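Right, a thread on house rules for the arm, as I've been promising one since April and people keep asking what we let it do and what we don't.
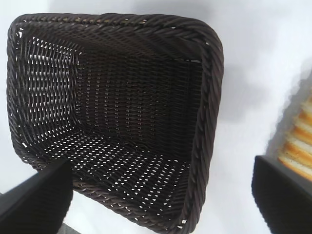
Wrist view over the bread basket, fingers open.

1/ I look after the bench at Fukstead where we teach an arm to do ordinary kitchen jobs. Bread into a basket, mostly. We've got 38 written rules now. When I started we had a sheet of A4 and a lot of shouting.

2/ Rule one is dull and I will defend it for ever: look at the wrist view before every run. On the screen, properly, with your hands off the table. You want the basket empty and both fingertips clear of where they're about to go.

3/ Wicker is a pig, by the way. Light comes straight through the gaps in the weave and you get all these bright dots on the floor of the basket. So the rule says basket on plain white, same lamp overhead, every time. Don't "improve" the lighting halfway through a batch. (I've done this. I lost an afternoon.)

4/ Speed. 250 millimetres a second is our ceiling whenever anybody's within reach of the table. That's our own number, please don't quote it at your safety person as if it came out of a standard. Do your own risk assessment!

5/ Stop button within arm's reach of whoever's running it, and that person isn't also holding a phone or a coffee. Ayodele Okeke got this one added and she was right.

6/ Food. If bread has been in the gripper it goes in the bin or to the compost, full stop. I don't care how nice the loaf was. Fingers get wiped down after every 30 runs and the wipe goes in the log with a time and initials.

7/ Ah yes, the log. We write up the bad runs exactly as we write up the good ones. Last batch was 231 runs and the dropped slices are all in there, with a line on each. Drundholm wanted a tidied version and we said no, they can have the lot or wait.

8/ Somebody asked if the rim counts as a fair place to grip. For us, yes, but only if the basket's empty. Loaded, it gets moved by a person. The twisted edge looks chunky but I don't trust it with weight in – might change my mind after the Dalisay fingers arrive.

9/ Changing a rule: write it down, get one other person to try it, date it, pin it up. The old version stays in the folder. Took us ages to get into that habit and I still forget the pinning up bit.

10/ If you've got a rule for soft bread that doesn't end in squashed slices, send it over, I'm all ears. Herkevico lot, I know you've got one.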